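Gretosico Questions Claims Made for Bucket Liners

CLASHAM, Tue 17 January – Household goods seller Gretosico said today it will not print the words "no rinsing needed" on its bucket liners until someone shows it that the claim is true.

The supplier, Wilberg, has used the line since October. Gretosico says it has seen a sales sheet and little else.

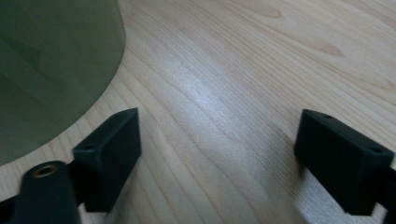
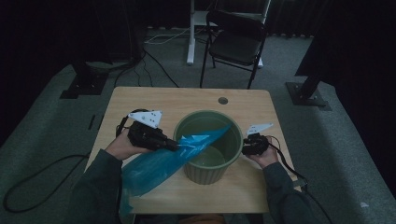 A pale wood tabletop, shown in both views. The second also has a green bucket and a blue bag.

"A bag is a bag," said buyer Ildikó Bognár. "If there's water in the bottom of the bucket, I'd like to know how it got past the liner before I tell 100 stores it can't."

Barnabás Fodor, who handles returns, said he doubts the liners save much work. He has asked Wilberg for test results on four sizes.

Gretosico has sold buckets and pails since 1909. The liners stay on sale under their old label.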